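Pay the Person Who Does the Showing

September 19, 2022

Most of the argument about household robots is about the machine. I would like to talk about the people who show it what to do.

I spent last winter as a teleoperator at Totel, in their Lostport building. The work was moving small things between baskets on a desk, wearing gloves that passed my hand motions to the robot's hands. A good take lasted 65 seconds. By the end of December I had recorded 2084 of them, and roughly 600 were thrown out.

The rejected ones bothered me. Some were fumbles, and those should go if the goal is a clean set. But many were marked down because I paused over the basket before reaching in, or came at an object a second time from a better side. The review sheet called this hesitation. I call it looking. Anyone who sorts laundry or packs a lunch does it all day, and a robot that has only been shown the smooth version has never been shown how to recover from a bad reach.

Managers like the smooth takes for a plain reason: they are paid for by the count. Our target was 1000 accepted takes per operator before the contract could be renewed. Under that rule you learn to put the object where the hand already wants to go. The count goes up and the task gets easier, and the robot learns the easy task.

I would change two things. Keep the second tries, and label them as second tries. And pay operators by the hour, at a rate that admits this is skilled work. It took me weeks to stop fighting the delay between my wrist and the robot's. New people were given an afternoon.

Guiding the arm directly by hand has its supporters too, and for one arm on a bench I agree with them. You feel the weight and the contact. With a full body that has to keep its feet under it while it reaches over a table, I don't see one person managing it that way, so remote control will be with us for a while. The people doing it should have a say in what counts as a good take.
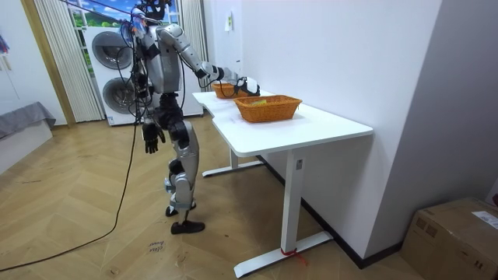
Mareike Lenz replies that hourly pay would not have fixed it where she worked. At Bangera they were paid by the hour and still had the pauses trimmed out, because the people training the model had asked for short clips and never watched the long ones.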